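The Calvo Adjustment

The claim on the Calvo house reached Araceli Miranda's desk in December, with a policy number, a floor plan and a letter from the owner. The letter said that the house was losing time.

Miranda had been an adjuster at Parnix for most of her working life. She had paid for hail, burst pipes, a collapsed porch and one piano. The policy schedule listed perils by code. Code 410 was gradual deterioration, excluded. Code 500 was loss not otherwise specified, covered subject to inspection. She wrote 500 in pencil and booked the inspection.

The owner, Cyril Naylor, met her at the side door. He was a retired surveyor and had prepared a table. Each room had a row. Each row gave the time shown by a clock in that room, the time shown by a reference clock in the garage, and the difference. The kitchen was level with the garage. The hall lost a few seconds a day. The back bedroom lost 73 minutes.

"You've swapped the clocks," Miranda said.

"Twice. The error stays with the room."

She asked for the make of the clocks. They were Pleson wall clocks, battery operated, bought together. She entered this on the form. She asked when he had first noticed the problem, and he said his granddaughter had noticed it. She slept in the back bedroom when she visited, and she had complained that the nights there were too short.

Miranda placed her own watch on the bedroom windowsill and left a second one in the garage. She closed the bedroom door and sat with Naylor in the kitchen, where he made coffee and they discussed the deductible. At four in the afternoon she collected both watches. The difference was consistent with the table. She repeated the test with the watches exchanged and obtained the same figure within the limits of her reading.

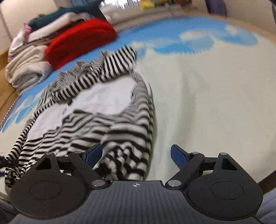 4 min read

The company's procedure for an unusual loss was to appoint an engineer. Parnix used Jalen Nakamura, who had a small practice and charged by the half day. He arrived with a case of instruments and a folding chair. He measured the floor for level, the walls for plumb and the air for carbon monoxide. All were acceptable. He then sat in the back bedroom for what he recorded as two hours and ten minutes. Miranda, in the kitchen, recorded a longer period.

"Any symptoms?" she asked.

"I'm less hungry than you are."

His report ran to six pages. It found no defect in materials or workmanship. It found that time in the back bedroom ran slow, that the rate was steady, and that the boundary lay along the line of the door frame. Under cause, he wrote "not determined." Under remedy, he recommended that nothing with an expiration date be assessed by eye if it had been stored in the room.

The remaining question was value. A lost roof could be priced from a table. Miranda called Saturnino Cabello in the valuation department, who had once priced a view.

"Who is losing the time?" he asked.

"The room."

"The room isn't insured. The owner is. If he sits in there, he comes out younger than he would have been. That's a benefit. We could ask him for a contribution."

"He misses things while he's in there."

"What has he missed?"

She consulted the letter. Naylor was 70. He had listed a telephone call from his brother, part of a ball game, and the end of a visit from his daughter, who had waited in the kitchen and then had to catch her train. He had gone into the bedroom to look for a photograph to give her. He had found it quickly.

Cabello was silent for a time. He said the daughter's visit might be compensable under inconvenience, and that he would need her travel receipts.

Miranda drafted the settlement that evening. It allowed the inconvenience, the cost of both sets of clocks and the price of a bell, to be hung in the hall and rung by anyone who was waiting. She changed the peril code from pencil to ink. Before sending the draft, she drove back to the house to confirm the position of the bell.

Naylor did not come to the side door. It was unlocked. She walked through the kitchen and along the hall and saw that the bedroom door was shut. She knocked, and he said, "One minute."

She took out her watch, noted the time on the form, and sat down in the hall to wait.

Recent stories
The Ferry Timetable, by Tsion Degefa
Minutes of the Zonico Drainage Board
A Tolerance for Salt
Second Survey of the Orchard
Instructions for the Night Clerk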